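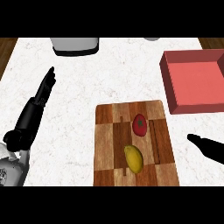 Recording demonstrations in the Waaka kitchen simulator

Posted Oct 31, 2018

Before a policy can learn a task, it needs examples of the task being done. This page covers recording them by teleoperation in Waaka, using the board-to-tray task: both pieces of produce start on the cutting board and end in the pink tray. You need Waaka installed and the Flornus hand controllers paired.

1. Load the task

Open the kitchen set and choose board-to-tray. Press Reset once and wait for both arms to stop moving. Check that the tomato and the lemon are on the board and the tray is empty. If either one has rolled onto the marble, reset again.

2. Line up your hands

Hold the controllers at the same height as the simulated hands before you press Engage. If they don't match, the arms jump to catch up and the episode is spoiled. Move each side a little and check that the correct arm follows.

3. Record

Press the left trigger to start. Move the tomato first, then the lemon, and keep that order for the whole batch. Go slower than feels natural, but don't stop in midair — long pauses get learned too. Open the fingers fully after each release and back the hand away before you press Stop.

4. Keep or discard

Waaka asks after every episode. Discard it if you dropped something outside the tray or bumped the board. A small correction to your grip is fine, and a few of those help the policy recover from its own mistakes.

5. Vary the start

After every 16 kept episodes, switch on Shuffle and reset. It shifts the objects slightly. Leave the camera alone.

How many do you need?

Our first Ullstead batch had 70 episodes and the policy often missed the lemon. With 159 it was good enough to test. Start small, train once, and look at the failures before recording more.

Export

Choose File, then Export Batch, and tick Include Actions. It is off by default, and a batch saved without it can't be used for training.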